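The Clear Floor Is Overrated

Every spring I get the same pitch, and this March it came from Fivaso, the storage company. Their catalog runs 131 pages and has one idea in it: a room works better when you can't see anything in it. There is a cabinet for coats, a cabinet for bags, and a long low bench that opens up to swallow whatever you were carrying when you came in. The bench costs $876. I sat on one in their showroom and it was a perfectly good bench.

I don't believe the idea, though, and I've tried to. I spend a good part of my week at Dronden, a big shared room where people come and go all day, and I have watched three rounds of tidying there. Each began with a notice and an afternoon of moving things. Each ended with the things drifting back to where they'd been, give or take a yard.

Take the area by the door. A rack of clothes to the left, a silver suitcase with its handle up, a cardboard box next to it, a standing fan, paper notices taped to the glass. According to the Fivaso people, every one of those is a failure of planning. I look at the same stretch of floor and see things that are going to be needed at a door. You take a suitcase through a door. You take a box through a door. A coat comes off and goes on again near one. Where exactly is the better place?
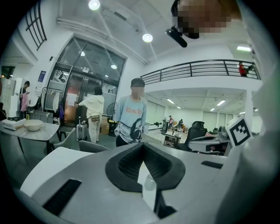

You only say that until you trip over the suitcase, one reader wrote after I made this argument in a shorter form last year, and then you'll want the cabinet like everybody else.

Fair enough. I have tripped over a suitcase. I'd still ask what the cabinet would have done about it, given that a packed case is usually parked by the exit by a person who means to leave soon. Would they open a cabinet, lift the case in, shut the cabinet, and get it out again later? I wouldn't. I doubt the reader would, either. What would help is a strip of tape on the floor that says bags stay on this side of it, and tape is cheap enough that no one sends you a catalog for it.

The box is a harder case, I admit. A suitcase by a door explains itself. A cardboard box can be a delivery, a return, trash, or something that was put down in a hurry, and there is no telling which from across the room. My complaint about boxes is that they don't have anything written on them. Write "going out" or "keep" and a date with a thick marker and the thing can sit there as long as it likes.

What the desks are for

The Grellovell newsletter, which I read mainly to argue with, has been pushing something called the six-item desk. You are allowed 6 things on a work surface. Everything else goes in a drawer, and cords go in a sleeve that runs down the table leg.

I lasted 18 days. The first thing to break the rule was paper, because I like a big sheet to scribble on and it takes up the room of four or five permitted items. Then a card I didn't want to lose, which went on top of the paper, the one spot where I'd be sure to see it. Then the cords. Thin cables run to an outlet because something at the other end needs power, and each time I changed what was plugged in I had to undo the sleeve. By the end of the second week the sleeve was in the drawer.

Shelves get the same treatment from these people. They like them one-third empty. I've never seen a shelf in a working room stay that way, and crowded shelving doesn't bother me much so long as what I use most is at the front and I can reach it without taking down something else first. If I can't, I have a reason to sort it, and I'd rather wait for the reason.

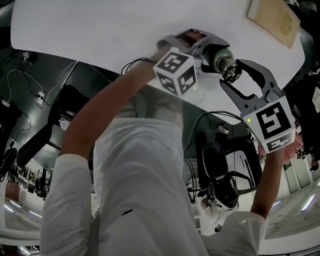

What I'd spend the money on

Hooks, first. People will use a hook while talking to somebody, and they won't use a hanger that way. The rack at Dronden is fine for jackets but it's no good for a bag with a strap.

Then a second rack before any cabinet. Choi, the secondhand office place, usually has a few by the loading door, and they'll let you roll one up and down to check the wheels. Check them. A rack with one bad wheel ends up staying wherever it first stops.

I'd leave the fan alone. I know it gets moved to a back room in every tidying plan, and I know it comes out again on the first warm afternoon and stays out until fall. The notices on the glass I'd read through once a month and take down whatever is past its date, starting with the one about keeping the entrance clear.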